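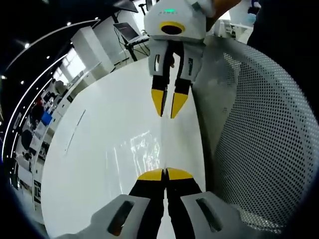
Milta hand-held grippers, sold in pairs
By Naa Akolgo, October

The Milta pair is what you buy when the robot arm is still a line in next year's budget and the work won't wait. You get two hand-held grippers, one for each hand, and you supply the hands. The fingers are black with yellow tips, a color choice we get asked about more than the price, and each unit sits in a light housing that will show every fingerprint your team owns. Plan accordingly, or buy wipes.

The price is $939 a pair. Single units are not sold, though Yaw Aidoo in our order office will listen politely while you ask. Most shops that start with one pair come back for a second within 90 days, usually when two people want to work at the same bench and have stopped being nice about it. If you already know you have two such people, put both pairs on one purchase order and pay shipping once.

Budget for the dull things too. Replacement fingertips come in packs of 9 and wear faster on rough parts than on smooth ones, which surprises a certain kind of buyer every quarter. You will need a laptop near the table, a stand for it, and enough elbow room that the operator isn't apologizing to the next chair all morning. A glossy white tabletop looks great in a proposal and throws the ceiling lights right back at you. Matte costs the same. Ask for matte.

Lead time from Sarville is around three weeks. Trarnlow stocks spare fingers but not housings, for reasons they have explained to us twice and we still can't repeat. The Lozano carry case is extra, fits one pair, and closes on the first try if you put the left unit in before the right.

If you plan to move to a fixed arm later, tell us when you order. The fingertips carry over to the arm mount and the housings don't — better to learn that here than from your finance department. Quotes hold for 90 days. After that we look at the number again, and so far it has not gone down.

Contact: Milta orders desk, Sarville | © Milta. All rights reserved. | Back to top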